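Jelby Folding Work Table, Long Version: Review After One Season

Reviewed by Lorraine Bellamy

I bought the Jelby in April to replace a pair of sawhorses and a door. I sew bags and slipcovers, and I also use the table for cutting patterns, wrapping orders and, twice a year, family dinners. The one I have is the long version in brown. It cost 164 dollars with shipping. I paid for it myself.

What comes in the box

The top arrives in one piece with the legs folded flat underneath. There is a bag with four leveling feet, a hex key and a sheet of instructions that is mostly drawings. The box was heavy and one corner had been crushed, but the table inside had no damage. I would have somebody help you bring it in from the porch. I dragged mine down the hall and left a mark on the floor.

Setting it up

The legs swing out and lock with a sliding collar. Three of mine went in easily. The fourth was stiff for the first few weeks and I had to tap it with a rubber mallet. It has loosened up. The leveling feet screw in by hand and have enough travel to deal with my floor, which drops toward the back door.

If you fold it and put it away every night, you will get tired of the collars. You have to kneel to reach them. My neighbor Decha Ongart has the Prullgate folding table, which uses a lever you can kick with your shoe, and his goes up and down a lot faster. His also wobbles more, so I wouldn't trade.

The top

This is the reason to buy it. The finish is matte and does not throw light back at you, so I can work under a bright lamp and still see chalk lines. Fabric slides on it but does not skate. Pins and small parts are easy to find against the brown. 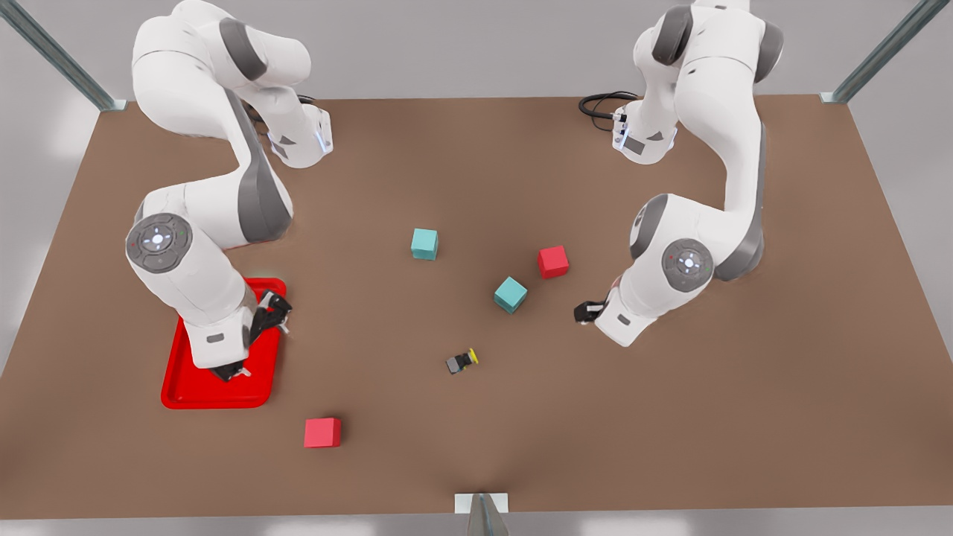 Brown tabletop with four small cubes and a red tray.

It does mark. A hot mug left a pale ring that I have not been able to get out. Blue painter's tape comes off clean. Packing tape took off a little of the finish when I pulled it up fast, a spot the size of a dime near one end. The care sheet says to use a damp cloth and mild soap, and that handles chalk, coffee and glue stick. Permanent marker stays unless you get to it right away.

I iron on it with a wool mat underneath and have had no trouble. I would not put an iron straight on the surface.

How steady it is

With the collars locked and the feet adjusted, it is steady enough for a sewing machine at full speed. My older machine shakes more than the new one and makes the far end hum a little. Leaning on the middle with both hands gives a slight bend that goes away when you stand up. The label under the top gives a limit of 140 pounds, spread out. I have had a machine, a serger and two bolts of canvas on it together without any sag I could see. I would not stand on it to change a bulb.

One of the crossbars came loose in the second month. A quarter turn with the hex key fixed it. I check them all now when I move the table.

Height

There is one height. For sitting it is right for me, and I am five foot four. For cutting it is too low, and my back lets me know after an hour. Anong Suwannarat, who cuts for me when orders pile up, is taller and put her end on bed risers. They fit the legs, though you have to take the leveling feet off first. Jelby sells taller legs, but they cost 3 times what the risers did.

Customer service

I wrote to Jelby to ask about the stiff collar. I got an answer in 3 days from Stellan Engebretsen, who told me to put a little candle wax on the tube and offered to send a new leg. The wax worked and I never asked for the leg. The message was clear and had his direct address in it.

Compared with others

The Pongsiri table is lighter and cheaper. I used one at a friend's house and the top has a gloss I could not get along with, plus a seam down the middle that catches a rotary cutter. The Prullgate is the better choice if you have to set up and take down every day. The Jelby suits a room where the table mostly stays put and gets folded when company comes.

Good: matte top, steady for machine work, no center seam, quick reply from the company.
Bad: stiff collars, one height, marks from heat and packing tape, awkward to carry alone.

I would buy it again at this price. I'd order the risers at the same time and keep coasters on it from the first day.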